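## Kitchen notes: chopsticks and the utensil caddy

The shared kitchen at Endport now has one fixed place for chopsticks, a perforated caddy on a drip tray, kept on the table with the flowered cloth. It replaces the drawer, where pairs separated and damp wood sat against damp wood. The change took effect on Wednesday, November 1, 2023.
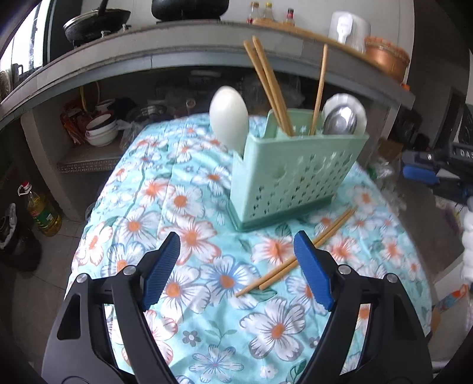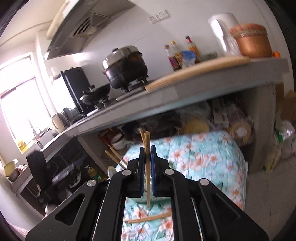
Naveed Awan writes that the old drawer at least kept the tips clean, and asks which end is supposed to go down. His own habit is blunt end down, so the end that touches food gets the most air. The drawback is that everyone reaching for a spoon then brushes past the tips.

The agreed practice is tapered end down. The blunt end is the one to hold, both when taking a chopstick out and when putting it back. Air reaches the lower part through the perforations, provided the compartment is not overfilled. Naveed has accepted this on condition that the tray is emptied daily, and it has been added to the evening list.

Procedure for wooden chopsticks:

- Wash by hand in warm water with a small amount of dish soap. Do not soak. Wood takes up water at the cut ends first, and the tips roughen.
- Rinse, then wipe each one along its length with a dry towel.
- Lay them on the cloth side by side and match them by length and taper. Pairs are not marked, and a mismatch of even 2 mm is noticeable in use.
- Stand them in the caddy with space between them. Spoons go to either side.
- Lift the caddy off the tray, empty the tray, wipe it and put the caddy back square.

Discard any chopstick with a split, a dark tip or a fuzzy surface. Sanding was tried in the Bangash kitchen and is not recommended – the surface smooths out for a week and then lifts again at the next few washes.

The cutting board is a separate matter. It should be dried standing on its long edge and laid flat only when dry. Sidra Bajwa has asked that it be pushed fully onto the counter when not in use, as an overhanging end is easy to catch with a hip or sleeve.

The cloth is machine washable at low heat. Swap it on Mondays, with the caddy moved to the counter in the meantime. Single chopsticks without a match go to Fouzia Farooqui, who uses them as plant stakes.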